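Dress code for a mall opening gala?
Posted by tinfoil_pumps

My aunt won two passes to the opening night of the new Delgate mall and I'm the plus-one. The invite says "festive cosmopolitan," a phrase I have now read 545 times without learning anything. There's a ribbon, a string quartet and a fashion show on the escalators. Doors at 5. Do I need a long dress, or will I look like I'm marrying the food court?

mezzanine_mel
I went to the one at Skilov in July. Knee length is fine. Maybe 5 women wore gowns and they spent the night holding them clear of the escalator teeth. Wear shoes you can stand in, as there were 1,000 guests and the chairs were all for sponsors.

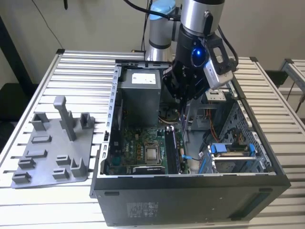
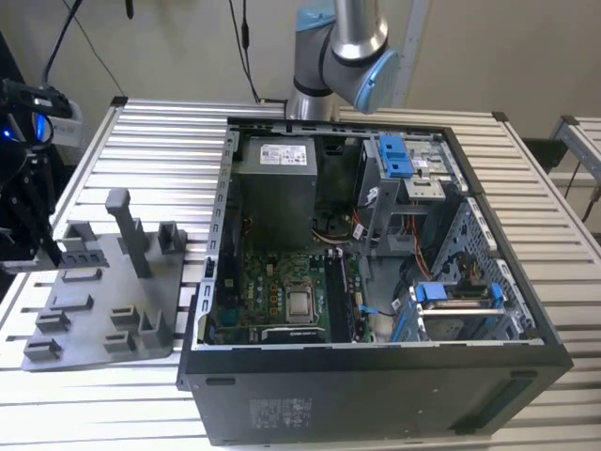
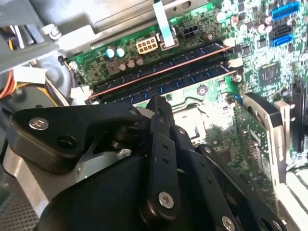

Bring a wrap too. New malls test the air conditioning on the guests. And eat first - the canapes go once past the Drakos handbag counter and are never heard from again.

parking_level_b
just wear black

Driltden_Dot
Black is safe, but "festive" usually means the photographers want some color, so add earrings or a loud clutch. I'd call the number on the invite and ask. I did that once and the girl said "oh, whatever you like," then turned away a man in sandals. So, no sandals.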